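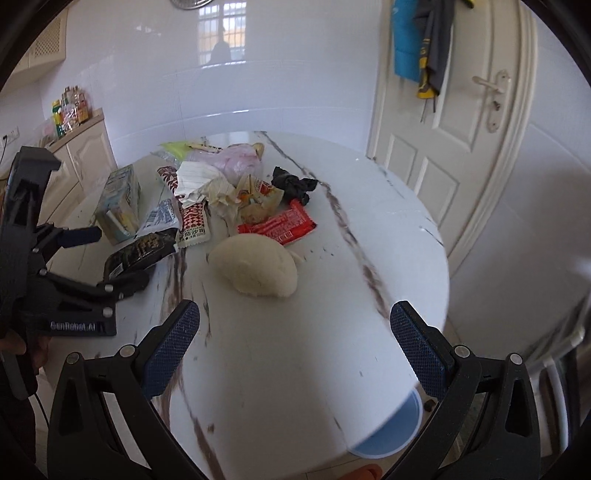
Emergency lighting test

5 min read

An emergency lighting test is a check that the emergency lights of a building will switch on when the normal power supply fails, and that they will stay on long enough for people to leave. It belongs to the regular maintenance of fire safety equipment, together with the inspection of alarms, extinguishers and fire doors. The rules for how often it must be done, and by whom, are different from country to country.

Background

Emergency lights are divided into two main types. A maintained light is on all the time, also when the normal supply is working, and it is often used for exit signs. A non-maintained light is off in normal conditions and comes on only when the supply is lost. Both types usually contain a rechargeable battery, a charger and a small indicator lamp which shows that the battery is being charged. In bigger buildings the lights may be connected to a central battery in a separate room.

Batteries lose capacity with age, and they lose it faster in warm places. A light can therefore look healthy, with its indicator lamp on, and still go dark after a few minutes. The indicator shows only that charging current is present. It gives no information about how much energy the battery can hold.

Function test

The function test is short. The supply to the lights is interrupted, normally with a key switch near the distribution board, and the tester walks the escape route and looks at each light. The lights which do not come on, or which are very weak, are written in the log book with their number and location. After the supply is restored, the tester checks that the indicator lamps are on again.
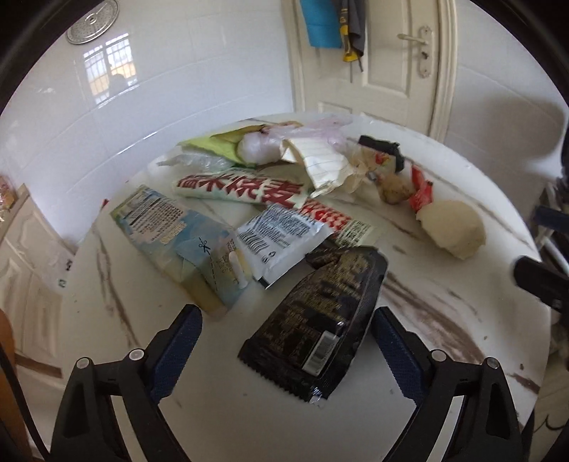

Dirty covers are also noted during this walk, as well as signs that have been hidden by shelves, curtains or decorations. These faults are common in shops and restaurants, where the furniture is moved often, and they can be corrected the same day without an electrician.

Duration test

In the duration test the lights must run from the battery for their full rated time. After it the batteries are nearly empty and need many hours to charge. For this reason the test is planned for a time when the building is closed, or it is done in 2 parts, so that every second light on the route stays ready for use.

A light which fails before the end of its rated time needs a new battery in most cases. If the battery is new and the light fails again, the charger should be examined.

Automatic testing

Self-testing lights carry out both tests by themselves and show the result with a colored lamp. In addressable systems the results are sent to a control panel. The Ledero panel, for example, accepts up to 80 lights and stores the results for 5 years, while the simpler Fono unit gives only a general fault signal. Automatic testing reduces the work but does not remove it, as a person still has to read the results and look for damaged or hidden lights.

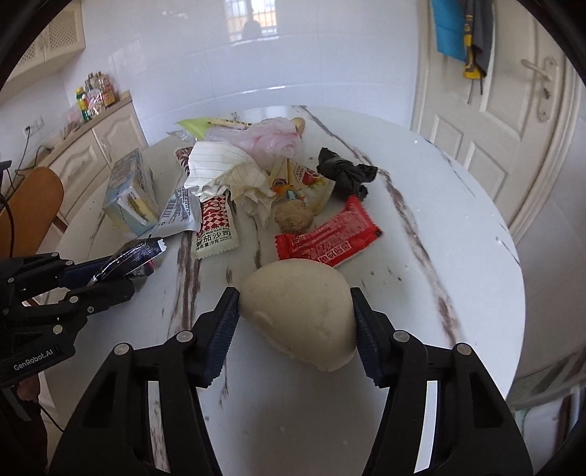 Records

The log book contains the date of each test, the name of the tester, the faults found and the date of repair. It may be kept on paper or in electronic form. Inspectors often ask for it first.

See also: Exit sign; Fire door; Central battery system

Article written by Sibel Eren
Last updated: 7 March 2021

Contact | © Skoster | Back to top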